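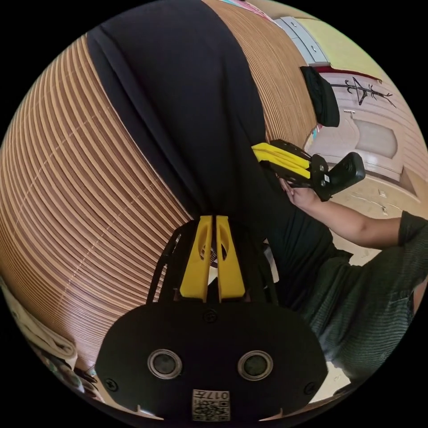 A large drum of thin stacked layers, with a strip of black cloth hanging down it.

Riller (also stack-lamination, or in older texts riller work) is a way of building large hollow wooden forms from many thin layers, laid flat one on top of another and glued. Used for drums, stools, lampshades, column casings, shop fittings. The edges of the layers are usually left showing, so the finished surface has fine lines running around it.

Name

Origin unclear. Usually linked to a dialect word for a small groove or ridge. A second explanation ties it to a workshop in Druvberg where the method was taught, but no record of a person or firm called Riller has been found there. Spelled "riler" in some trade lists.

Method

Layers are cut as rings or ring segments. Segments are cheaper – a full ring wastes most of the sheet – but every joint has to be staggered against the one below, like bricks. Typical layer thickness is 2 or 3 millimeters. Thicker stock goes faster but shows coarser lines and is more likely to open up along the glue.

Glue is rolled on thin. Stack is built over a center post, weighted, left overnight, then continued the next day. A tall form may take 80 layers or more before the first sanding. Most makers work in batches of 20 and join the batches at the end, as a full stack tends to creep sideways under its own weight while the glue is still soft.

Sanding is done along the layers, never across. Cross sanding leaves scratches that show up as soon as oil goes on. Some shops skip sanding on the outside altogther and sell the piece with the sawn edge left rough.

Druvberg and Janjua styles

Two main styles are recognized. Druvberg work is straight-sided, pale, oiled, with all layers from the same wood. Janjua work alternates lighter and darker layers and often bulges in the middle. Named after the Janjua workshop, which sold mostly to hotels and closed after a fire in its drying room one February. The pattern boards survived and were later copied widely.

Mixed pieces exist. Dealers tend to call anything with two colors Janjua, which is wrong in many cases.

Faults

Delamination is the usual one. Starts at the bottom, where the piece picks up damp from the floor. Also stepping, where one batch sits slightly off the next – can be felt with a fingernail before it can be seen. Repair is by wicking thin glue into the gap and clamping with webbing. Old repairs done with filler are hard to undo and lower the price.

Writing on the subject

Little in print. The standard survey is Rukhsana Lodhi's Ring on Ring, which covers both styles and has a useful appendix on glues. Lodhi dates the earliest Druvberg pieces later than most dealers do, and her dates are now generaly followed.

See also

Driketti (a related technique using upright strips)
Coopering
Bent lamination

Page last edited 11 Nov 2018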